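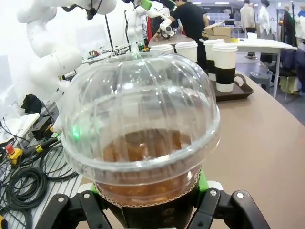
3. Materials and methods

3.1 Study sites

The survey was made in two towns, Olby and Bristbridge, which have a similar number of inhabitants but a different way of collecting household waste. In Olby the households put paper and plastic in one bin. In Bristbridge the paper is collected separately every second week, and cups for drinks are not accepted with it. Both towns send their residual waste to the sorting hall at Dokberg, so the later treatment is the same.

3.2 Questionnaire

We sent 600 questionnaires by post in September, in equal parts to the two towns. Of these, 158 came back with all the pages filled in. Answers which arrived after 4/17/20 were not included. The respondents were asked where they usually buy a drink to take away, whether they carry the cup home, and in which bin they put the cup, the lid and the sleeve. These three parts were treated as separate items -- a person may know the right bin for the sleeve and still be unsure about the lid.

The wording was tested before with 35 customers of the Leone coffee bar in Olby. After this test we replaced the word "composite" with "paper cup with a lining", as several customers had not understood it. Figure 2 gives the type of cup meant in the questions on hot drinks.

Figure 2. Paper cups with white lids and dark brown cardboard sleeves, on a serving tray.

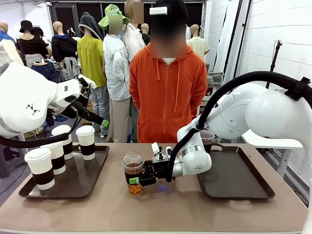 3.3 Treatment of the answers

Each answer was coded as correct, incorrect or uncertain according to the local rules of the town. When a respondent had marked more than one bin for the same item, the answer was coded as uncertain. Blank answers to single questions were kept in the table but left out of the percentages. The two towns were compared item by item, and we did not calculate a total score for the household.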